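Status: second release. The first one had a clock error between arm and gripper, please delete it if you still have a copy.

# Govel

Govel is a set of teleoperated demonstrations for opening and servicing desktop computers. An operator moves a leader arm by hand, and the follower arm repeats the motion on a real machine. It was recorded at the Casance workshop for training imitation policies on small, stiff parts where a wrong push can cost a board.

## What is inside

| Item | Value |
|---|---|
| Episodes | 1000 |
| Held out for evaluation | 100 |
| Operators | 2 |
| Episodes marked as failed | 91 |
| Control | leader arm, joint position |
| Views | wrist |

The failed episodes are included in the count of 1000. We did not remove them, and they have the same format as the others. If you want only good ones, filter on `outcome == "ok"`.

## Tasks

- `cooler_off`: loosen the cooler, lift it, put it down beside the board
- `plate_open`: release the lever and raise the load plate
- `cpu_out`: take the processor from the socket and bring it to the tray
- `cpu_in`: bring the processor over the socket, align it, lower it, release
- `ram_out` and `ram_in`: one memory module, any slot

Each task is stored alone. There are no long episodes that join two tasks. The operator stopped the recording after every task, and the next one begins from wherever the arm was left, so please do not expect a fixed start pose.

## Folder layout

```
govel/
 episodes/
 cpu_in/
 ep_0001/
 wrist.mp4
 joints.csv
 gripper.csv
 meta.json
 splits/
 train.txt
 eval.txt
 tools/
 replay.py
 check_sync.py
```

`joints.csv` holds two groups of columns. The ones that begin with `lead_` come from the arm in the operator's hand, and the ones with `foll_` come from the arm that does the work. For training we use `lead_` as the action and `foll_` as the state. The difference between them becomes larger when the gripper touches something, and this is useful information, so we do not smooth it.

In `gripper.csv` the opening is given from 0 (closed) to 1 (fully open). The fingers do not measure force.

## How we recorded

The operator sat beside the follower arm and could see the computer directly. In the first weeks we tried to work only from the screen, but the depth was hard to judge over the socket, and we went back to direct view in May. Episodes made from the screen have `"view": "screen"` in `meta.json`.

For practice, each operator worked on boards that were already broken. Those sessions are not part of the data.

The leader arm has no force feedback. The operator must learn by eye when the part is seated. This makes the last part of `cpu_in` slow, and many episodes have a long pause just before the fingers open. Please keep the pause if you can. When we cut it out, our policy released the processor too early.

## Notes on cpu_in

This is the hardest task of the set, and most questions we receive are about it. The processor is held by two opposite edges with the flat metal side up. It must arrive level, because the contact pins in the socket bend very easily. The load plate has to stand open before the episode starts.
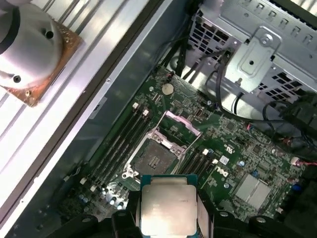
The lowering is done in one slow motion, without sideways search. If the alignment is wrong, the operator goes up again and makes a new approach. These second tries stay inside the same episode and are marked in `meta.json` under `retries`, with the start and end index of each one.

Closing the load plate is not included. Our gripper can not hold the lever safely under load, so a person closes it after the recording has ended.

## Known problems

1. Metal surfaces reflect the lamp strongly in some episodes. Exposure was fixed, so it does not recover.
2. The cable positions change between episodes. We did not tie them.
3. `ram_in` has fewer episodes than the other tasks.
4. In a few `cooler_off` episodes the operator's glove enters the view.

## Replay

```
python tools/replay.py --episode cpu_in/ep_0001 --speed 0.5
```

Run it first without a computer under the arm. The script sends the recorded joint positions and does not know where your table is.

## Related

The leader arm driver is in the Clotivum repository. The annotation tool we used for `retries` is called Cheng and has its own README.

## License

Data: CC BY 4.0. Scripts: MIT. If you find a bad episode, open an issue with the task name and the episode number.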